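Last updated in May

Equipment diary, second bench

Spent the morning on the budget sheet again. The line for the second bench is still open, and it has to close before the end of the month or the money rolls back into the general pot. I had put it off because the hands are the expensive part and I did not want to commit to a model before seeing how the spares are priced.

Two quotes are in. Pristholm wants to sell the arms and hands as one package, with a service plan attached. Ulham quotes the arms alone and leaves the hands to us. On paper Ulham is cheaper. Once I add the wrist adapters, the controller license and the hours to fit everything, the gap closes to 511 dollars, and that is before shipping. I don't consider that a real difference on a purchase of this size.

The service plan is harder to judge. It covers motors and boards but excludes "wear surfaces," a term the quote never defines. If finger covers count as a wear surface, then the plan leaves out the one thing I expect to replace every quarter. Wrote to them at 10:40 asking for a list of excluded part numbers. No reply by the time I left.

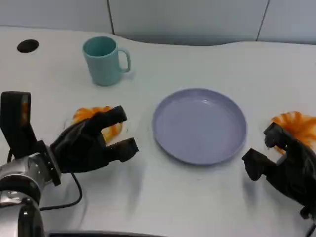

Spares come to more than I allowed for last year. I had 400 dollars down for small parts across both benches and have moved that to its own line, with finger covers, flange screws and cables listed separately. Cables should have had their own row from the start. The one at the left wrist loops down onto the tabletop before it heads back toward the arm, and slack in that position is going to meet a plate or a mug sooner or later. I want clips and a shorter run priced for the new bench, plus one complete spare cable per side. The table has a grommet toward the back on the left, well away from the wrists, so for the second table I will ask for cutouts nearer the arm mounts. Lương Fabrication does the tops and charges by the cutout, so the position needs to be right on the first drawing.

Props are cheap by comparison and I am not going to argue over them. A set of plates, mugs and a few odd-shaped pieces with ruffled edges, bought in duplicate, fits under petty cash. The odd shapes are worth having – a smooth cylinder says little about grip.

Lead times: Pristholm says 6 weeks from deposit. Ulham says the arms ship sooner but gives no date for the adapters, so I have put a blank in that cell and colored it yellow. Jilano, the scheduling package, needs a seat for the second bench as well. Billed yearly, no discount for adding one midterm. I checked.

Leaning toward the package if the exclusions list is reasonable. If covers are out, I will ask for a box of them in the purchase price and drop the plan to its basic tier.

To do tomorrow: measure the doorway for the crate, redo the power estimate with both benches running, find last year's invoice for the table top.

Filed under: Bench Notes, Purchasing

Contact | Copyright, all rights reserved | Back to top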